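Tierney House Robot: Frequently Asked Questions

Before You Sign Up

What is Tierney?
A two-legged robot with arms and hands, rented by the month from Nando and run on software called Pasar. The sales pitch is housework. I tested one and kept a list of what readers asked me.

Does it clean the whole bathroom?
The brochure says "bathroom care." The contract says wiping and tidying on surfaces listed at setup. Those are different promises, and you pay for the second one.

Are the hands delicate enough for glossy surfaces?
The fingers have silver metal segments with black rubber tips. Nando says the tips won't mark a finish. I asked for test results and got a link to the brochure.

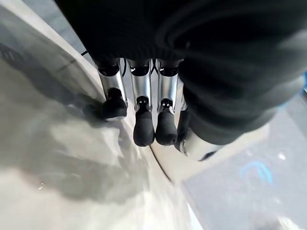
Rocío Moya wrote in to say the tips worry her less than the metal above them, and she would like to know who pays when a basin gets chipped. The contract says you do, up to $500.

Why the fabric sleeves?
To keep dust and lint out of the wrists, according to Nando. They have to be washed by hand. So the cleaning robot adds to your laundry. 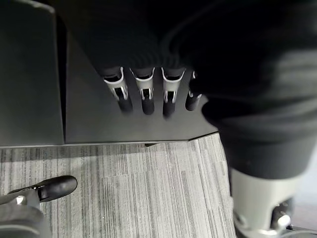 Spare sleeves are sold in packs of 2, and the first pack isn't included in the rental.

How long does a job take?
Nando quotes 30 minutes for a sink and counter. I can do mine in less, and I don't need charging afterward.

Can it work around toothbrushes and cups?
Support told me to clear the counter first. When I pointed out that clearing the counter is most of the job, they offered me the Skinomberg add-on. 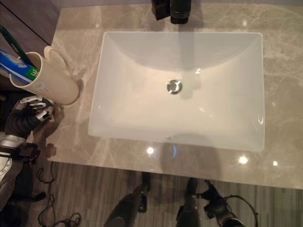 Skinomberg is a paid package that lets you name small items and say where they belong. You have to redo the list whenever you buy something new. I would wait for a free trial.

Does it dust?
Dusting is on the price list as an extra. Ask for a demonstration in your own home before paying for it. 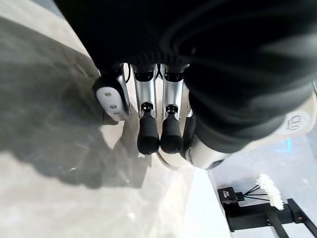 The hand, with a feather duster on a stand at lower right.

Can I cancel?
Yes, with 2 months' notice. Get it in writing.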